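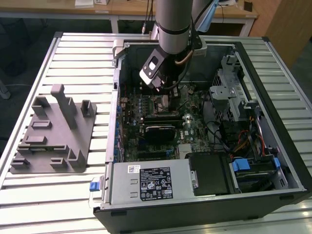
**Hallinex Workshop Course, Handout 7**
**Working inside a PC tower with a robot arm**
Saimi Koskela, January 23, 2023

These notes continue from the handout about mounting and homing. I suppose now that your arm moves, that it stops when you press the stop button, and that you can save positions by name. If one of these is not true, please go back first.

### 1. Why a computer case

Many home builders begin with wooden cubes. Cubes are good for one evening, but they forgive almost everything. An old desktop tower forgives less. It has walls, cables which do not stay where you put them, and parts which go in only from one direction. It also costs very little. I paid nothing for my first one, and at Rotbridge, the shared workshop where I do most of my building, people leave old towers beside the door every June.

A tower lying on its side, with the side panel off, gives the arm a way in from above. All our exercises use this position. We do not connect the computer to mains power at any time in this course, and you must never open the power supply box itself. Treat it as a closed block of metal.

### 2. The table and the fixture

A slatted aluminium table is comfortable for this work, as you can bolt things to the slots and move them again later. Clamp the case if you can. If it moves even 2 mm during a session, all your saved positions are wrong by the same amount, and you will look for the mistake in your program for a long time. I speak from experience.

Beside the case we use a printed fixture plate, which gives a small part a known place outside the computer. My plate has raised blocks, slots and posts. Yours can be simpler. When you draw it, please remember:

- Leave space for the fingers on both sides of each slot. Beginners measure the part and forget the gripper.
- Tall posts should stand away from the path of the wrist.
- Print in a matte colour if you will use a camera later. Shiny plastic gives false edges.
- Tall thin posts can bend. Check them with a square before you save any position near them.

### 3. The pick movement

We divide each pick into 5 saved positions:

1. **Wait.** High above the table, nothing below the fingers.
2. **Above.** Straight over the part, fingers open.
3. **Grip.** Fingers at the right height, then closed.
4. **Lift.** Same place as Above, but with the part in the fingers.
5. **Carry.** High enough to pass over the wall of the case.
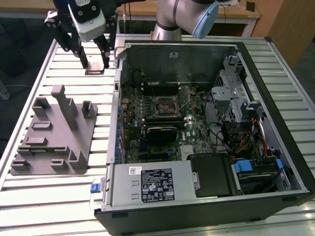

Between Grip and Lift the movement must be vertical and slow. A flat metal part is easy to hold but it is also easy to turn by accident, when one finger touches before the other. If the part turns, do not correct it by making the grip stronger. Open the fingers, move the gripper a little to the side, and try again.

The Carry position is where most collisions happen. The drive cage stands higher than the motherboard, and the students often measure only the board. Measure the highest point of the whole case, add the length of the part hanging below the fingertips, and then add a margin. I use 7 mm more than I think is necessary.

### 4. The place movement

Placing is the same list in the opposite order, with one difference: we stop above the target and look. Put your eyes at the height of the case edge and check from two sides. In the first week you should do this every time.

Near the CPU socket, go down at the slowest speed that your controller permits. The socket contacts on many boards are very thin and a bent one is difficult to repair. For practice it is wise to use a board that you do not need any more.

### 5. Cables

There are two kinds of cables to think about, those in the computer and those on the arm. Inside the case, tie the power cables together and push them away from the working area. On the arm, leave a loose loop at each joint, then move the joint slowly through its full range while you watch the loop. In the Plillora controller you can limit a joint in the settings page, and I recommend to do it before the first exercise.

### 6. Exercise for the next meeting

Choose one small metal part. Move it from the fixture to a marked place in the case, and back again, without touching it by hand. Write down for each attempt:

- the speed setting
- whether the part turned in the fingers
- which position you had to change, and by how much

Save your program with the name of your group and the number 601, which is the code of this exercise in the Hervieu folder. Programs with other names I will not find.

If your gripper has no force setting, write to me before you begin and I will send the page about soft finger pads.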